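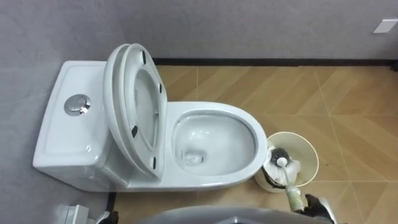

A dual-flush toilet with the flush button set into the top of the tank.

Mitcombe Water District Opens Rebate Program for Older Toilets

The Mitcombe Water District will begin accepting applications in February for a rebate program intended to reduce household water use ahead of the summer season. Residential customers who replace an older toilet with an approved low-flow or dual-flush model may receive a credit of $83 on their water bill.

The district's board approved the program at its regular meeting. Funding will come from the existing conservation budget, and no change in water rates is planned as a result.

"Toilets remain one of the largest uses of water inside the home, and many houses in our service area still have the fixtures they were built with," said Freya Haworth, general manager of the district. "A one-time credit is a simple way to help customers make a change they may have been putting off."

The program is open to owners of single-family homes and of apartment buildings with up to 38 units. Tenants may apply with written permission from the property owner. Each household is limited to two rebates. New construction does not qualify, and toilets bought before the program opens are not eligible.

Applicants must submit a dated sales receipt, the model number of the new toilet, and a copy of a recent water bill. Forms will be available at the district office on Bainbridge Street and on the district's website. Approved credits will appear on the customer's account within 40 days.
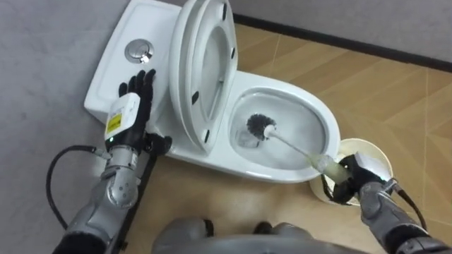
CONSERVATION

The rebate program follows a review of water use carried out for the district by Barkuleck, an engineering firm. The review found that indoor use in the older neighborhoods north of the rail line was higher than in the rest of the service area, and it recommended that the district address fixtures and hidden leaks before considering limits on lawn watering.

Evdokia Katsaros, the district's conservation coordinator, said staff will also offer free leak checks to the first 50 households that apply. Customers may request a visit on the rebate form. Dye tablets for testing a toilet at home can be picked up at the front counter during business hours.

Old toilets may be taken to the Birkico transfer station, where the disposal fee will be waived for customers who show an approved rebate form. Seats, lids, and metal parts must be removed before drop-off.

Applications will be reviewed in the order received until the funds set aside for the year have been spent. The office is open until 4:30 p.m.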